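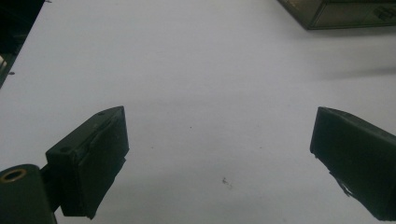
How often should the Plarkodo geocoder refresh its address cache?
Every 30 days is enough for most sites. The sales page says "always current" – treat that as a hope.

Setting the refresh interval

1. Open Settings, then Cache.
2. Type 30 in the Interval box. The slider next to it rounds however it likes, so leave it alone.
3. Set Retries to 2.
4. Click Save, then reload the page and check that the number stuck.

Note: A refresh handles up to 3,850 addresses. Anything past that waits for the next run, and the log still reads "Complete."

Caution: "Smart Match" guesses at missing house numbers. Mahsa Rashti tested it on the Canamora address list in July and got 43 pins on the wrong street. Keep it off unless you plan to check every pin by hand.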